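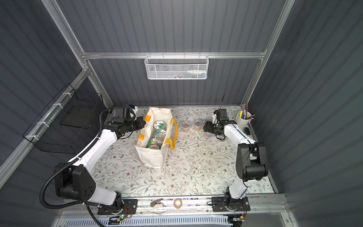
A tote, some plastic cups and a tablecloth with more foliage than my yard.

The Bag on the Table
January 28, 2021

Every household has a bag that goes everywhere and is never fully unpacked. Mine is a canvas tote from Kallia, a garden shop I visited once, in July, to buy a hose. I left with the tote and no hose.

I have since learned that I'm a amateur. A friend's hall closet holds 84 totes, most of them stored inside other totes, like a Moldovan nesting doll someone has given up on. She uses 3. The rest are waiting for a very large picnic.

The trouble with a tote is that it has no opinions. A suitcase has pockets and a toolbox has trays, but a tote takes whatever you drop in and lets it slide to the bottom, where your keys already live with a granola bar from the last administration.

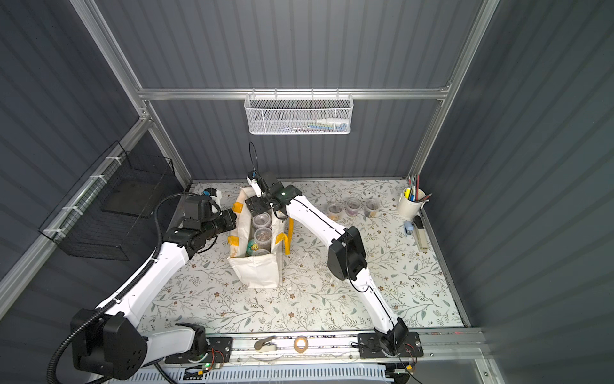 Reaching in from the top, with what look like pens or tubes and a dropper bottle waiting in the mesh basket behind.

My own reform began with a storage guide from Vaswood, which runs to 856 pages and weighs more than anything it tells you to put away. I read 2 chapters. Both said to stand things up, so I stood things up.

Containers go in first, on their ends or stacked, heaviest at the base. Flat things slide down the side. Anything with a lid gets its lid checked, a rule I adopted after an evening with lentils and a library book. The handles stay outside the bag until you're done, or you will pack them too.
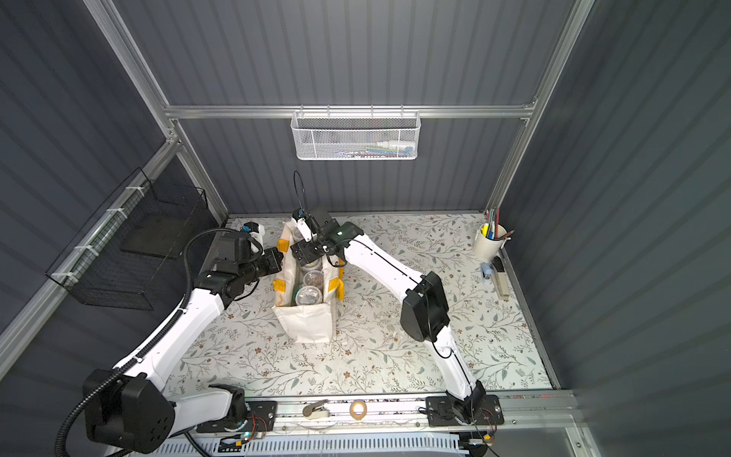

What Stays on the Desk

Pens, for one. They belong in a cup in the corner, where you can see which ones have died and put them back anyway. The long stapler stays too. I carried mine around for most of a winter in case of loose paper and met none.

I also own a Flurnard bag divider, bought to keep everything upright. It's at the bottom of the tote, lying down.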